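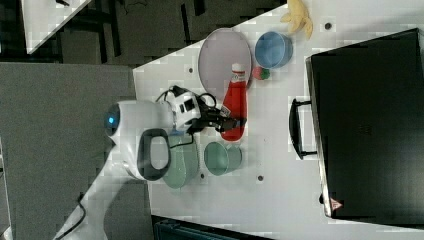

Ketchup bottle on its side, next to the plate

Does storing ketchup upside down or sideways really do anything?

Posted by clerberg_kitchen

My brother-in-law swears that ketchup should never be stored standing up. According to him it separates, the watery stuff goes to the top, and you get that puddle on your fries. He read it on some tips page that also says to put a grain of rice in the salt and a potato in the soup, so you can see why I have doubts. I've kept mine upright in the fridge door for years and I get the puddle maybe one time in five. Is there anything to this, or is it one more thing people repeat? Also, the same page says an open bottle is only good for 2 weeks. That sounds like it was written by somebody who sells ketchup.

tekwood44

Half true, like most of these. The thin liquid does separate out over time, and it'll do that whichever way up the bottle is. Cap down, the thick stuff is already at the opening so you don't have to whack it. The puddle can still happen, it just comes out first. Shake it with the cap closed before you squeeze – that's the whole trick. On its side I can't see any benefit except that it fits on a low shelf.

The 2 weeks thing I don't buy at all. It's full of vinegar, sugar and salt. Read your own label and go by that. Mine lives in the fridge and I've never thrown one out early unless it smelled off or had gunk growing around the cap.

pelbridge_mom

I ALWAYS store mine upside down and never had a problem!! The diner in Pelbridge does it too and they go through tons of it

old_diekmann

The diner goes through a bottle before it has time to separate, so I wouldn't call that proof of anything. I did try it at home, one bottle up and one down, same brand, opened the same morning. After 11 days both gave me a little water on the first squeeze. After a good shake, neither did. Not science, but it's more than the tips page did.

What does matter is wiping the cap. The dried crust plugs the hole and then you squeeze harder and wear it.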